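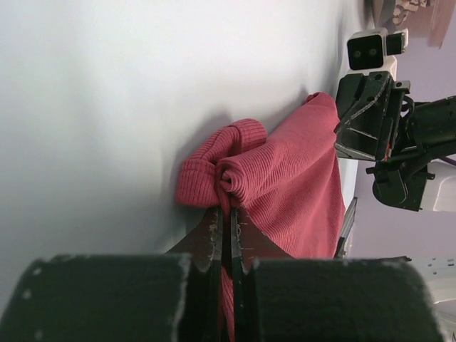
Two-Arm Folding Cell, Walkaround Checklist
Brivville shop, cell 2. Filled in by Perihan Sarıgül

I do this one before the first garment goes on and again after lunch. Mark OK, WATCH or STOP, and please write something in the comments! A column of bare OKs doesn't help me much.

1. E-stop in reach from both sides of the table
OK. Pressed it, both arms dropped out, reset fine.

2. Finger pads, foam and plates
WATCH. The foam is fraying at the top rim on one side and it's full of lint again. Knits do this. I brushed it off, but Nazmiye, can you order a pair before May?

3. Arm-to-arm clearance during a handoff
OK, with a grumble. The tips get really close when both go for the same sweater. Keep handoffs at slow speed, and no hands in there to straighten a sleeve. Pause it first (yes, even for one cuff).

4. Grip check on ribbed fabric
OK. Ran 20 picks at low force, no snags I could find afterward. If a hem twists up at the fingers, stop and open the gripper from the pendant. Don't tug.

5. Camera mounts and connectors
OK. Wiggled each one, nothing loose.

6. Cables and power strip
WATCH. Strip needs to stay against the wall and off the floor where we walk. I'd like a cover on the spare sockets too.

7. Table top clear before start
OK now. Somebody's tape measure was on it at 7 when I came in.

8. Log entry
Entered as 539 in the Akbulut binder. Item 2 has to be looked at again within 72 hours, Nazmiye Tuncer signs for that one.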